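Chopsticks, Skewers and the Pot on the Table: Your Questions

I get a lot of mail about how I set up for shared dinners, and the same questions keep coming round, so I've finally put them on one page. 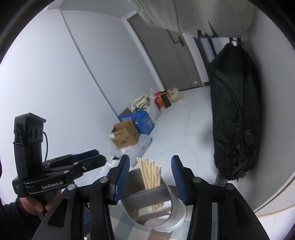
Do you really keep them standing up?
Yes, always! I grew up with a drawer where everything rolled to the back, and I was forever fishing around for a matching pair. Standing up in a pot, people just grab what they need and pass it along. Tips up or tips down is a whole argument in my family (Hortensia Maldonado, my mother-in-law, will turn them over when she thinks I'm not looking).

So which way is right?
At home I do whatever I feel like. When I have guests I put the eating ends down, so that everyone's fingers land on the end that doesn't go in the food. If you do it that way the bottom of the pot has to be properly clean, so wash that too.

What kind of pot should I use?
Something straight-sided, heavy enough not to tip, and low enough that the sticks show well above the rim. A white one goes with everything I own. I've used a Skera utensil cup, a jam jar and once a flowerpot - don't do the flowerpot if it has a hole in it, you'll get drips on your tablecloth.

How many should I put out?
Less than you'd think. A pot that's jammed full is annoying because you pull one and four come with it. I buy the packs of 24 and keep the rest in the cupboard, then top up when the pot looks thin.

Can I wash bamboo ones in the dishwasher?
I don't. Mine went fuzzy and gray after one summer of it. Warm water, a bit of soap, a quick rub with a cloth, then lay them flat on a towel overnight. Don't put them back in the pot damp! The ends sit in the wet and get a musty smell you can't get rid of.

What about skewers?
Same pot, different day. I soak the bamboo ones for 30 minutes before they go near the grill and I throw them out afterward. Please don't mix skewers and chopsticks in one holder if you've got kids at the table, the points are sharp.

Is a checked cloth practical?
I think so. Blue and white hides more than plain white does, and it goes through a hot wash without any fuss. Soy sauce is the one that gets me every time. Cold water right away, then soap, and don't rub it.

When do you throw chopsticks away?
If one is cracked, splintered or bowed, out it goes. I check mine every August when we do the big cookout in Tultcombe. The odd ones left over hold up my tomato seedlings.

Will you share the dumpling recipe?
It belongs to Ximeng Tan and I've been asking for permission for ages. She says maybe. Watch this page!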